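# Volten Parallel Hand Gripper: Demonstration Visits

The Volten is a hand-held parallel gripper for recording manipulation tasks in ordinary rooms. The operator holds the tool directly and works at normal speed, and the recordings are used to train robot arms fitted with the same fingers. Dimholm offers the Volten singly or in matched pairs and demonstrates it by appointment, either at the Flovcombe showroom or at a location chosen by the customer.

## What a demonstration covers

A standard visit lasts one morning or one afternoon and is led by two members of the applications team. Customers are asked to propose the tasks in advance. Small household items are recommended for a first session: keys, jewelry, cutlery, folded cloth, and lightweight packaging. Customers may supply their own items and are encouraged to do so.

The session begins with a fitting. The demonstrator adjusts the tool to the operator's hand and checks that the fingers close evenly. Each participant then practices picking up and releasing a single item before moving to tasks that require both hands. Recording does not start until the participant is comfortable with the tool.

Small chains and pendants are among the more demanding items in the program. They shift as they are lifted, they tangle with one another, and they offer very little surface to hold. Domnica Lazăr, who leads the applications team, includes them in every paired session and advises customers to attempt them early in the visit, while attention is fresh. 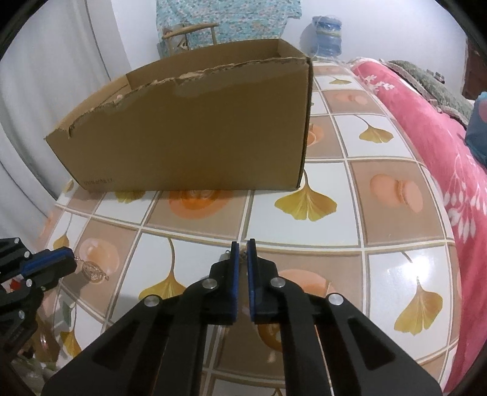
*Paired Volten grippers at work on small metal items, with an open cardboard box on the table.*

Demonstrations may be held at a kitchen table, a desk, or a workbench. Special lighting is not required, and patterned or glossy table coverings may be left in place. The customer should allow enough clear space for both tools to move freely.

## Finger pads

The Volten is supplied with blue pads on the inner faces of the fingers. Pads are a wearing part and should be inspected before each session. A pad that has hardened, split, or begun to lift at the edge must be replaced before further use. Replacement pads are sold in sets of 6 under order code 178.

Pads should be wiped with a damp cloth and left to dry in the open air. Solvents and abrasive cleaners must not be used. Damage caused by unapproved cleaning products is excluded from the warranty.

## Ordering information

| Item | Order code |
|---|---|
| Volten, single gripper | 833 |
| Volten, matched pair | 833-P |
| Replacement pad set | 178 |
| Kumarasinghe carrying case | 40 |

The Kumarasinghe case holds one matched pair and one pad set. It is sold separately and is not included with either version of the gripper. Customers who already own a single Volten may return it to Flovcombe to be matched with a second unit. Please contact the sales office before sending any equipment.

## August open day

Dimholm will hold an open day at Flovcombe on a Saturday in August. Doors open at 10 a.m., and the final demonstration begins at 3 p.m. Attendance is free of charge, but places at the two-handed sessions are limited and must be reserved.

Savita Nigam will present the recording workflow, from the first grasp to the finished file. Conall Geraghty will be available at the service desk to inspect grippers already in use. Visitors who wish to have a unit inspected should bring it with its pads fitted. Minor adjustments will be carried out on the day, and units requiring further work will be returned by courier.

Children under 16 may attend with an adult but may not operate the equipment.

## Arranging a visit

Requests for demonstrations should be addressed to Consuelo Salcedo at the Flovcombe sales office. Please state the number of participants, the proposed location, and the tasks of interest. Schools and colleges should direct their requests to Ivone Falcão, who arranges teaching loans and group visits.

Visits may be rescheduled once without charge. A customer who purchases a matched pair after a demonstration is entitled to one follow-up session at the same location.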